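Two months with the Gronura hand gripper kit

I ordered the Gronura kit in December, after Oanh Võ let me try hers for an afternoon. It's a pair of hand-held grippers with a camera mount on each, plus the software that turns what you record into something a robot arm can learn from. You do the job yourself, holding the grippers, and no arm has to be in the room. I don't own an arm. Chiến Phùng does, and he was the one who would be using my recordings.

The kit comes in one box with foam cutouts. Both grippers arrive put together except for the finger pads, which you press on yourself. Mine took a few minutes. The printed guide is short and the drawings are fine, but the page on setting up the camera sends you to a website that had moved. I wrote to support and Alois Bachmann answered the next morning with the right link. He also told me to update the software before doing anything else, and I wish the guide said so.

Each gripper weighs 600 grams by my kitchen scale. That doesn't sound like much. After an hour I felt it in my wrists, and I started taking a break every twenty minutes or so. The trigger is smooth and the fingers open wide enough for most things around the house. They close evenly. Small hands may have trouble with the reach, and Oanh wraps a bit of tape around hers to make the grip thicker.

Chiến wanted folding and laying out of soft things, so that's what I did, on the bed instead of a table. Cloth on top of bedding is harder than cloth on a hard surface. The fingers push down into whatever is underneath, and if you're careless you pick up both layers.

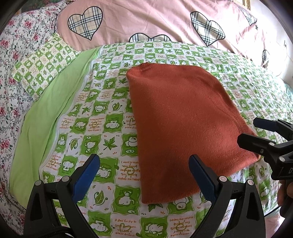
Fleece was the easiest fabric to work with. The pads hold it without much squeeze and it stays more or less where you put it. Thin cotton was the worst. I had to come in almost flat and pinch from the side, and I still missed a lot. If you plan to do mostly shirts and pillowcases, expect a slow first week.

I recorded 191 folds and kept most of them. The software throws out a recording when it loses track of where the grippers are, and it did that more in the evening with one lamp on. Busy patterns seemed to help it and plain walls didn't, so I stopped working with my back to the window and things got better.

Battery life is good. File transfer is not. It's slow, there's no progress bar, and twice I unplugged too early and had to start over. Chiến says the files themselves are clean and loaded without any fuss on his end.

I also looked at the Andreadis set before buying. It's lighter, but it's sold as a single gripper, and you really want two for folding.

I'm keeping mine. Next up is towels, and Chiến has asked for socks after that. I'll post again when I've got through a pile of each.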